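Streets of the Hill Side: A Gallery

Text and selection by Arturo Donati
26 April 2025

I love a plain street. Give me a free morning and I will skip the square, skip the overlook, and go straight for the blocks where people park their cars and put up their walls. The streets on the hill side of Drostaditz are my favorites for exactly this, and I have been wanting to put up a little gallery of them since February, when Ubaldo Farina and I first started marking our walks on an old town map (his map, my pencil, a lot of arguing over the names).

If you only know Drostaditz from the main road, you have missed so much! The town has more than 4000 residents, and I'd bet most of them live up here, on streets that bend a little and climb a little and never quite line up with each other. Visitors come in, eat something, look at the church and drive back out. Meanwhile a few minutes uphill there are old block walls, big shade trees, sidewalks about as wide as your shoulders, and a light at midday that bleaches the pavement almost white.

What gets me every time is the surface of the road. I know that sounds odd. But pavement keeps a kind of diary — a patch, a seam, a crack that goes off at its own angle. I've become the sort of person who stops in the middle of a walk to look at a crack, and Ubaldo has become the sort of person who waits for me at the corner with his arms folded.

These are best looked at slowly. Let your eye run up the road first and then come back down along the walls.
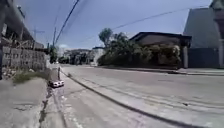
A hollow-block wall with weeds at its foot, and a small white car by the curb in all that sun. I love how straggly that green is against the gray.
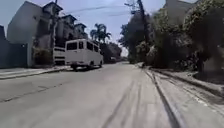

Trees on one side, tall buildings on the other, and the road climbing between them. The tire marks curving toward the right curb are my favorite thing in it.

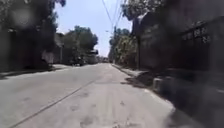 Concrete this time, worn and uneven, with dark walls on the left and those lovely rounded treetops farther up.

Ubaldo's taste runs differently from mine. He's a wall man. He can talk for the length of a whole street about how block walls are laid, which ones were put up in one go and which were raised later when somebody wanted more privacy, and he has a real fondness for walls that were never painted. I used to hurry him along. Now I find myself doing it too, on streets nowhere near here, with my poor family standing by.

He also got me to pay attention to shade. When you walk these blocks in strong sun you end up planning your whole route by it, crossing over for one good tree and then crossing back again. Our longest walk so far took in 9 streets and I think we spent half of it zigzagging. It was wonderful. We finished with cold drinks at Cirillo, at the bottom of the hill, where they let us spread the map over two tables and nobody minded the pencil shavings.

A few practical notes for anyone who wants to go. The full loop takes 40 minutes if you keep moving, and much longer if you walk the way we do. Start at the bus stop below Cirillo and head uphill, so that the last stretch is an easy one. Wear shoes with a decent sole, as the sidewalks are narrow and you'll be stepping down into the road often. Bring water and a hat. And please go gently — these are people's front doors, and a nod and a good morning will get you a long way.

Next on our list is Cakov, where I'm told the streets are steeper and the walls even older (Ubaldo is already unbearable about it). After that we want to try Unach, which neither of us has ever walked properly, only driven through with the windows up. If you grew up in either one and there's a street you think we should see, write to me and tell me about it. Long messages are very welcome! The last reader who wrote in sent three pages on a single dead-end lane, and I read the whole thing twice.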